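Section 6: Setting Up the Table and Checking the Hands

By now your Kulitz two-arm cell should be bolted down, powered up and talking to the Nigam controller. If it isn't, please go back to Section 5 and take your time, as the steps below all assume that both arms have found their home position and that you know where your stop button is. We'll wait!

6.1 Before you begin

Cover the tabletop with the soft mat and smooth it out toward the corners. The mat gives the fingers a little forgiveness when they come down lower than they should, and they will, at least during your first week.

CAUTION: Keep your own hands off the table whenever the arms are live. A closed hand can hold with up to 40 newtons, and that is plenty to hurt.

6.2 Checking the grip

1. On the Marolex panel, choose Hand Test and set the speed to 50 percent.

2. Lay a toy with a slim handle on the mat and start the pick routine.

3. Let the hand close around the handle, lift, and hold over the target.
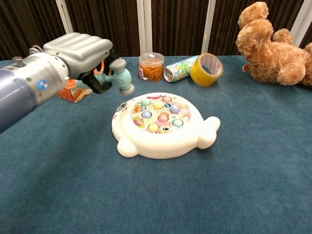
4. Watch the hold for a slow count of ten. If the handle creeps or turns in the fingers, stop the routine and raise the grip setting by one notch, then try again (one notch really is enough, so do resist the urge to jump straight to the top).

5. Look for the small indicator light on the wrist. If it stays dark while the arm is powered, check the wrist cable before you go any further.

NOTE: Leave a bit of slack in that cable. A tight one feels tidy, but it will tug every time the wrist turns.

6.3 Checking both arms together

6. Choose Pair Test. One hand holds while the other opens fully and waits.

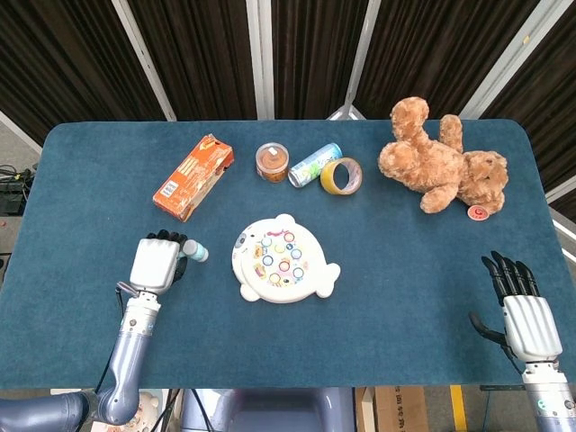 Small, smooth things are the hardest part of this test, so please don't save them for last. Start with a slim bottle and let the hand settle before you ask the arm to move. The fingers should be curled right around it, with the cap left clear, as on the left hand, and the other hand should be open with its thumb well out to the side. If a finger on the open hand lags behind the rest, run Mivov Finger Align and repeat the step.

Wipe the fingertips with a dry cloth after every 500 picks, and save your settings before you shut the cell down.

Guide last revised 21/08/2021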